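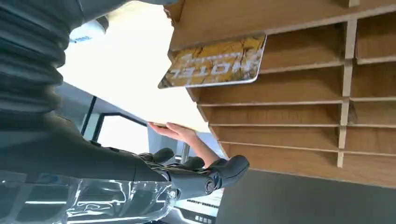
# rorka-shelf

Data + scripts from the Rorka student project, spring term. Shelf and board handling with one arm and one hand. Still being cleaned up, README last edited in April so some paths may be stale.

## What's in it

- nearly 3,000 short clips, wrist camera only
- joint states, same clock as the video (mostly, see Known problems)
- `labels/` — one line per clip: task, who moved what, ok / not ok
- `scripts/` — loader, resampler, the plotting thing

No depth. No audio. We recorded side views for the first batch and then stopped, don't go looking for them.

## Tasks

| id | task |
|---|---|
| `reach` | hand goes to a shelf compartment and stops |
| `hold` | hand and person on the same board |
| `sign` | move or turn a sign plate |
| `idle` | arm parked, people working near it |

`hold` is the one we care about for the competition at Hultolberg. `idle` is there so the model sees people without a task going on. Dont drop it from training, we tried, reach got worse.

## Getting started

```
pip install -r requirements.txt
python scripts/fetch.py --split small
python scripts/play.py --clip 20
```

`small` is 1,000 clips and fits on a club laptop. Full set needs the lab drive.

Config is in `dellow.yaml` (Dellow = our recorder, old name, too many scripts use it to rename now). Change `out_dir` before your first run or it writes into the repo.

## Format

Each clip is a folder:

```
clip_id/
 wrist.mp4
 joints.csv
 meta.json
```

Joint angles in radians. Finger values are raw motor counts, not converted — conversion table in `docs/fingers.md`, check the sign on the thumb.

## Known problems

- Glare. Daylight from the windows blows out the background, worse in morning clips
- Text on signs is sometimes upside down in view. Left as recorded, do NOT auto-rotate
- Human hands in a lot of `hold` clips, labels don't seperate left from right
- Clock drift on long clips, up to 2 frames. `resample.py --fix` handles most of it
- a few `meta.json` have an empty task field, loader skips them silently

## Splits

Split by session, not by clip. Keep it that way or your test numbers mean nothing. Jeon split = held-out sessions, used for club scoring only. Please don't train on it.

## TODO

- [ ] finish labels for last batch of `sign`
- [ ] left/right hand tag
- [ ] unit test for the loader
- [x] remove duplicate clips

## License

Course and club use for now. Ask in the project channel before sharing outside — faces should be out but the second check isn't done yet.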